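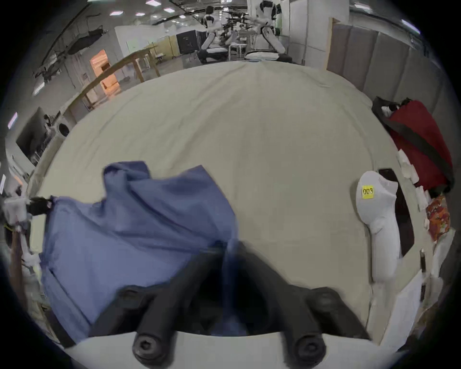 Why Do Comets Have Tails?

Kevside Observatory Young Readers' Pages
November 2, 2023

A comet is a lump of ice, dust and rock that travels around the sun. Most of the time it has no tail at all. It is dark, cold and very hard to see, even with a big telescope. The tail only grows when the comet gets close enough to the sun to warm up.

What is a comet made of?

The solid part of a comet is called the nucleus. Comet Tellano, the one we have been following from Kevside this fall, has a nucleus that is 3 miles across. You could walk that far in an hour or so, if the ground were flat. On a comet it would not be flat, and the gravity is so weak that one good jump could send you off into space.

The ice in the nucleus is partly frozen water, like the ice in your freezer. Some of it is frozen gas, such as carbon dioxide. Mixed in with the ice are grains of dust, many of them as fine as smoke. The outside is covered in a dark crust. People expect a comet to be white and shiny like a snowball, but most are darker than a blacktop road.

What happens near the sun?

On Earth, an ice cube in a warm room melts into a puddle. In space there is no air pressing down on the ice, and that changes things. The ice skips the liquid part and turns straight into gas. Scientists call this sublimation. You may have seen it with dry ice, which shrinks away and leaves no puddle.

As the gas rushes out of the comet, it carries dust with it. The gas and dust spread into a huge fuzzy cloud around the nucleus. The cloud is called the coma. It can grow wider than a planet, even though the nucleus in the middle is the size of a town.

Two tails

Look closely at a photograph of a bright comet and you can often find 2 tails.

The first is the dust tail. Sunlight pushes on things, but the push is so gentle that you never feel it when you stand outside. Tiny grains of dust in space do get pushed. They drift slowly away from the sun and lag behind the comet, so the dust tail often has a curve. It looks white or a little yellow because the dust is reflecting sunlight.

The second is the gas tail, also called the ion tail. The sun sends out a steady stream of tiny charged particles known as the solar wind. The solar wind catches gas from the comet that has become electrically charged and sweeps it away very fast. This tail is long, thin and nearly straight. It often glows blue.

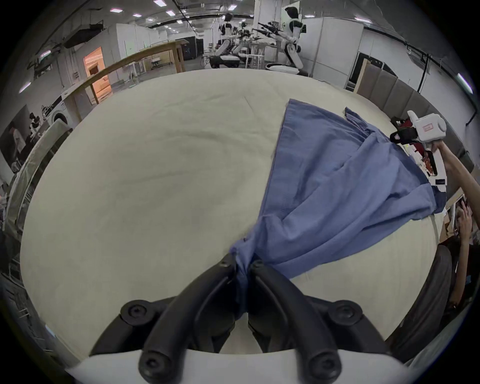 One reader wrote to us asking whether the tail always trails behind a comet, "like the smoke from a train," and whether you could use it to tell which way the comet is going. It is a fair question, and the answer is no. The gas tail points away from the sun. When a comet is flying toward the sun, its tails stretch out behind it. After it has gone around and is heading out again, the gas tail goes ahead of it.

Does the tail last?

No. As the comet moves away from the sun it cools down, less gas comes out, and the tail fades. The nucleus carries on through the dark until its next visit. Comet Tellano needs roughly 504 years to go around once. Other comets come back much sooner, and a few never come back.

Every trip near the sun uses up some ice. After many trips a comet may run out of ice near its surface and stop making a tail. Some comets break into pieces. The dust they leave behind keeps going around the sun, and when Earth passes through it we see shooting stars.

Seeing one for yourself

You will need a dark place away from streetlights. Give your eyes 20 minutes to get used to the dark. Comet Tellano is too faint to see with your eyes alone, but in binoculars it looks like a small gray smudge. Never point binoculars or a telescope anywhere near the sun.

Words to know

Nucleus: the solid part of a comet.
Coma: the cloud of gas and dust around the nucleus.
Sublimation: when a solid turns into gas without melting first.
Solar wind: the stream of charged particles that flows out from the sun.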